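How to Set Up a Colour Mixing Table for Kids

We use cookies to remember your preferences and measure traffic. By continuing to browse Iltent you agree to our cookie policy. Accept | Manage settings

By Eluned Samuel
9 April 2021

Colour mixing needs very little gear and keeps most kids going for a good part of a rainy afternoon. You need food colouring, water, a few clear containers and a surface you can wipe. I use a white table. Colours are easier to judge against white, and spills show up straight away.

Gather these first:

- 300 mL of tap water in a jug
- red, yellow and blue food colouring
- clear plastic cups
- a plastic bowl for pouring
- a test tube rack and a few clear tubes
- an old towel

Put 3 drops of yellow in the bowl, add a splash of water and swirl. Tip it into a clear cup, keeping the rim of the bowl low over the cup. Pouring from a height makes it splash. A shallow layer at the bottom is plenty to begin with. 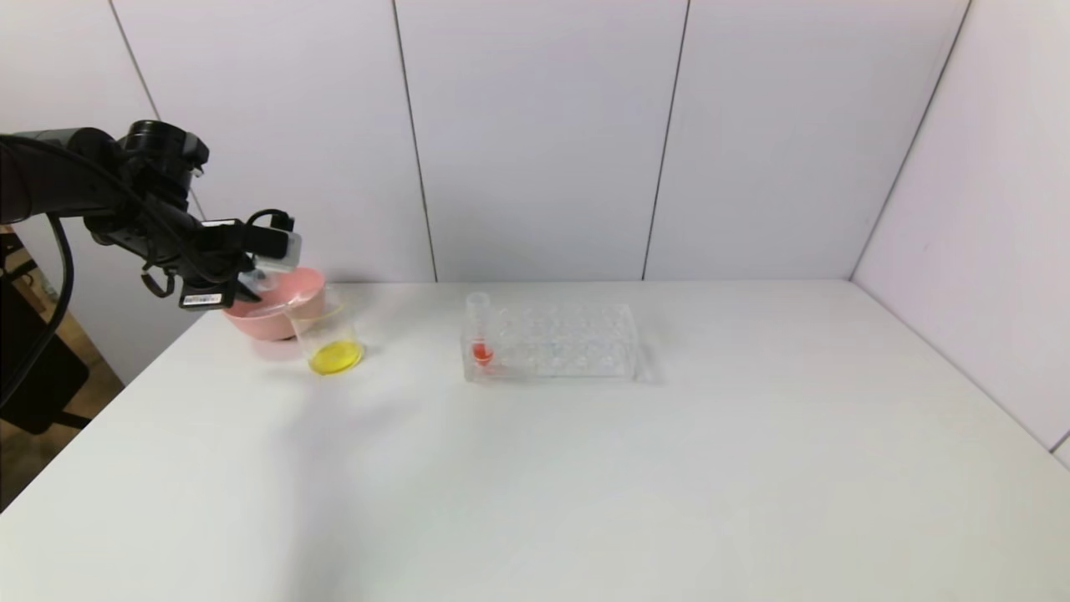

Yellow in the cup, a little red in the tube.

Mix the red in a separate cup and transfer a small amount to a test tube. Stand the tube in the rack near the front, where short arms can reach it. Leave the other holes free for the colours you make later.

Now add the red to the yellow a bit at a time. Red is stronger than you'd expect, and one heavy pour will take you past orange altogether. Swirl the cup between additions and wait for the colour to even out. When you get a shade you like, pour some into a fresh tube and label it on masking tape.

Rinse the bowl before you start on blue. Leftover yellow will turn it green. Yellow and blue can go next, then red and blue, which tends to come out a muddy purple with supermarket colouring.

Food colouring stains grout, timber and school shirts. Wipe the table with warm soapy water as soon as you finish, and use a paste of bicarb soda on any marks that stay. Wash the tubes with a bottle brush and drain them upside down on the towel.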